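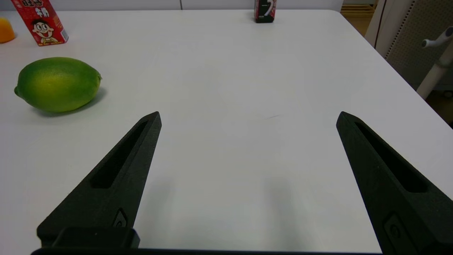 White table, pale wall behind.

Tultik Household Words — README

Tultik is a small word list of household vocabulary in 4 languages, collected for people who learn a language at home and not in a school. The list gives each word with a short meaning, one sentence of use and a note on region where we know it. This file describes what is inside, how we made it and what we know is wrong with it.

Last change to this file: Tue 19 May

What is in the folder

words.csv — the main list, one word per row
sentences.csv — the sentences of use, linked by the word number
regions.txt — explanation of the region codes
old/ — the list as it was in October, kept for people who cite it

The files are in UTF-8 with a comma as separator. If a meaning has a comma in it, the whole field is inside double quotes. Please open the file with an import dialog, as a double click in some spreadsheet programs will damage the accents.

Columns in words.csv

id — number of the word, never used again if the word is removed
lang — two-letter language code
word — the form you would look for in a dictionary
meaning — in English, 80 characters at most
topic — kitchen, cleaning, repair or bedding
region — may be empty
checked — initials of the person who read the row last

How the words were chosen

Golshifteh Bakhtiari and Nilton Quintero wrote the first 200 entries from conversations with families in Clendale. Later entries came from the Wakura reading group by e-mail. A word was accepted when 2 speakers gave the same meaning without seeing each other's answer. When they did not agree, we kept both meanings and separated them with a semicolon.

We did not take words from printed dictionaries. For this reason some very common words are missing, and some rare ones are present that a grandmother uses every day. 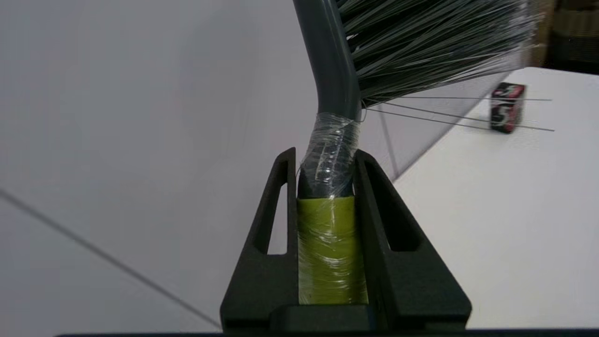 Hand brush, dark gray, held by the handle.

Notes on the cleaning topic

This topic gave us the most disagreement. In English alone, "hand brush", "dust brush" and "bench brush" were all offered, and speakers did not draw the line between them in the same place. We entered them as separate words with a cross-reference in the meaning field. "Broom" is kept only for the long tool used standing.

Diminutives are a second difficulty. In Spanish and Portuguese the small form of a word is sometimes a different object and sometimes only a friendly way to speak. Idris Morris marked the doubtful cases with "dim?" in the region column — this is the wrong column, we know, and it will be moved.
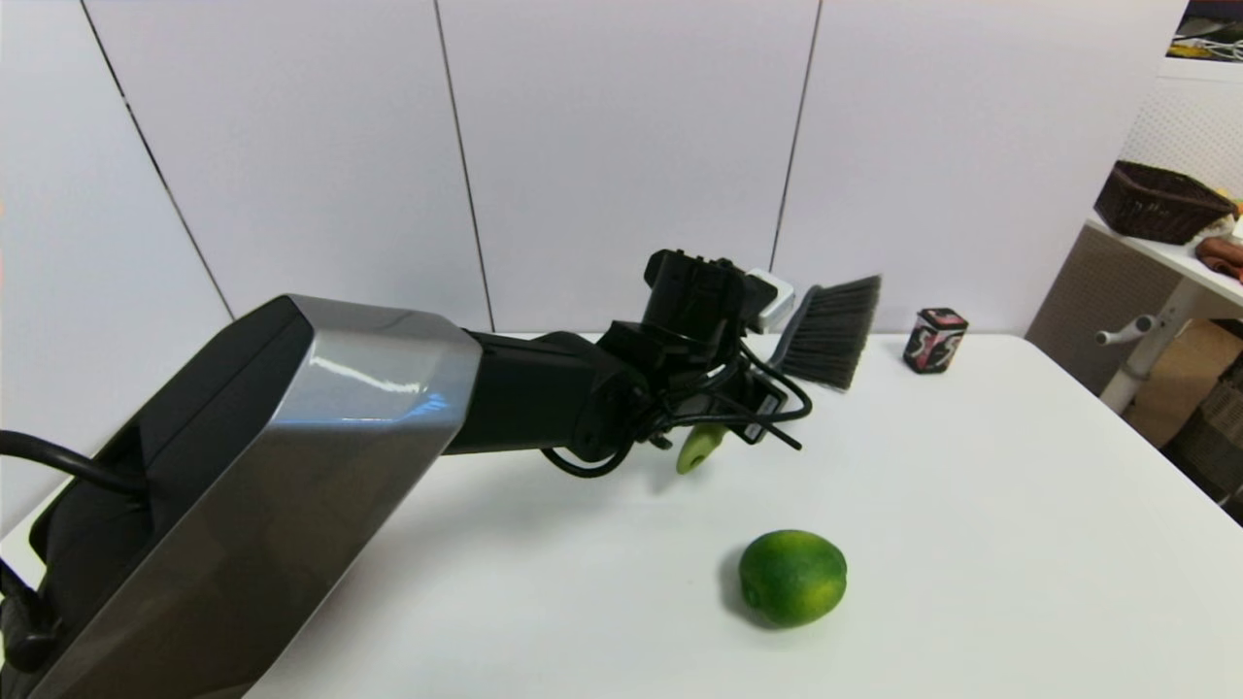

Known problems

Verbs are few. The list is mostly nouns.
The Persian entries have no short vowels written.
Some sentences in the repair topic are too long for beginners.
Region codes for Portuguese are not complete.

Corrections

Send the id, the present text and your proposed text to Manouchehr Sadeghi at the Bondarchuk reading room. One correction per line is easiest for us. Please say where you learned the word, even if it is only the name of a town.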